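# Flasau Teleop: Questions We Keep Getting

**Do I need a real arm to record demos?**

No. Most people start in the simulated kitchen, where a dropped spoon costs you only dignity. You steer with the hand controller, the gripper follows, and every move is saved. Spoon over the dark pan is the usual first task, and it humbles everyone.
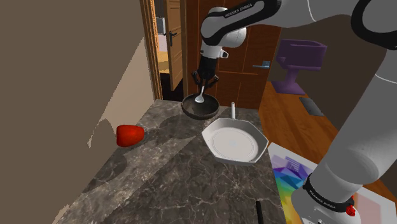

**How many demos does a task need?**

Mwende Minja got decent results from 83. The spoon task in Gutik has nearly 1,000, and the policy still has opinions of its own. Start small, train, watch it fail, then record more of whatever it failed at.

**Should I delete the clumsy ones?**

Keep any where you fumbled and recovered. Toss the ones where you sneezed. If you stop to think for more than 8 seconds, start over, or the robot will learn to stop and think too, without the thinking.

**Why does the gripper always end up beside the thing I want?**

Depth is hard to judge on a flat screen. Get the fingers over the rim of the white pan first, switch to the second view, and only then go down.
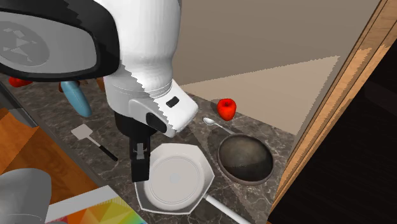
Tumaini Sang writes that switching views makes it worse, and that slowing the controller to half speed fixed nearly everything. Fair enough. The speed setting is under Hand > Scale, and you can change it between demos but not during one.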